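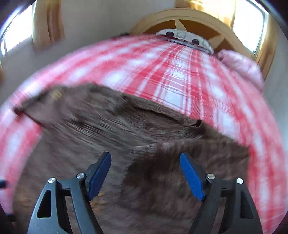
How do I stop a furry throw going all matted?

I've got one of those shaggy brown throws (Drorico, 80 quid, bought in December) and I love it to bits, but I washed it last month and it came out in sad little clumps. I used a 30 degree wash with normal powder and then hung it over the bath. Is it ruined or can I bring it back? The label has completely faded so no help there. It lives on top of a plaid bedspread that also sheds a bit, if that matters!

2 answers

Mine did exactly this. Get a pet slicker brush, the sort with bent wire pins, and go over it a small patch at a time while it's slightly damp. Shake it out, leave it flat, brush again when it's dry. Took me two evenings in front of the telly and it's nearly as good as new (not quite, the corners never recovered). Next time use liquid, half what you'd normally put in, and no softener, it makes the fibres stick together. Cold wash, slow spin. And keep it well away from the tumble dryer, I melted a Grendano one that way and it smelt horrible!

Marked helpful by 9 people

I just take mine to the launderette, they've got the big machines. Not sure what they do to it but it comes back fluffy. Wouldn't bother with a brush personally, I tried a hairbrush and pulled loads out.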